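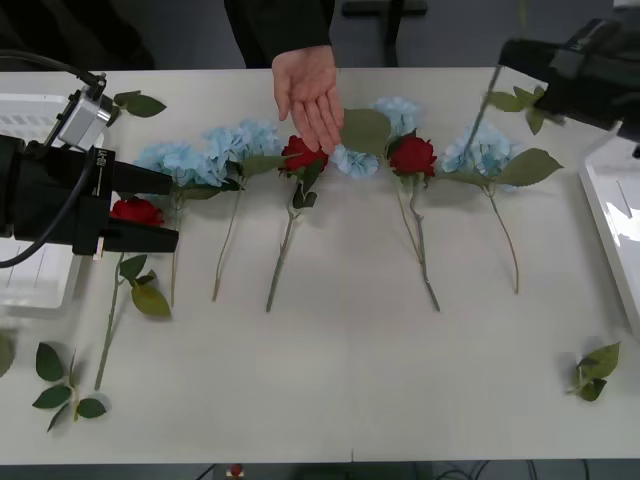 Artificial roses and hydrangeas on the Rinley sorting table, both arms in place.

Hatari project: equipment report, Sep 20, 2018
Prepared for Fumiko Hayashi

We have spent 95 per cent of the equipment line, mostly on the arms, with the rest going on cables, which breed. Hidbridge quoted 2,000 for spare gripper fingers. Coelho quoted 200 for pads that fit over the old ones, and we would like to try those first.

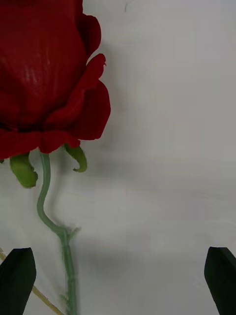 Stems remain the awkward part of the budget. They bend where they please, and the June plan allowed for straight ones. We ask to move 15 per cent of next year's travel money to a second set of wrist cameras. Few of us were going anywhere.

Quotes attached.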